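Koven serving tray, wood-grain finish
Item 1454

Rectangular tray with rounded corners and a raised rim on all sides. Supplied by Endislow in packs of 2 or 5.

The flat base gives a full setting area for cutlery, a side dish or a folded napkin. Grain pattern varies between batches — trays ordered separately may not match.

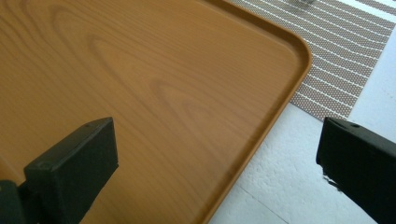 Can the tray go in the oven?
Keep it out of ovens and microwaves, and use a heat mat under pans straight from the hob.

Care: wipe with a damp cloth and dry at once. Do not soak. Avoid scouring pads, which dull the finish.

Set in front of a plate on a striped placemat, the tray takes a fork along its left side. 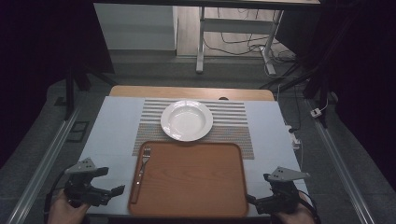 Page last changed: July, Živko Georgiev

Orders of 200 or more are packed flat on a pallet and leave the Skadedine depot on Tuesday. Smaller orders go by parcel — allow 5 working days. The matching Tymoshchuk bowl is listed separately.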